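Vetley glove-pairing study: frequently asked questions

What does the study measure?
Whether a policy trained only on hand-held gripper demonstrations can pick up both gloves of a pair and lay them side by side with the cuffs aligned.

How much data was used?
The training set has 2986 demonstrations. A further 489 were held back for validation. Operators recorded them at 4 sites, on ordinary furniture under the lighting already in the room.

What is the success rate?
69 per cent on pairs not used in training. A trial counts as a success only if both gloves are released flat and neither cuff is folded under.

Why gloves?
A glove has a stiff end and a soft end. The palm and fingers hold their shape fairly well, while a fabric gauntlet collapses when gripped. The policy has to choose a grasp point with this in mind.

Is the starting position fixed?
No. Operators were asked to vary the spacing and the visible side of each glove. Many episodes begin with both cuffs facing the same way, and these are labelled "parallel" in the metadata.
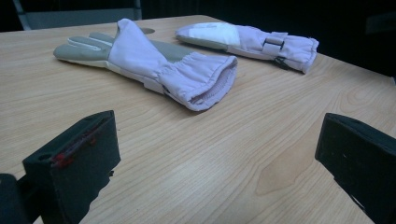 Does colour affect the result?
We have not tested it separately. Pale fabric on a pale tabletop is labelled "low contrast" so that it can be analysed later.

Who do I contact about the labels?
Évan Maillard maintains the labelling guide.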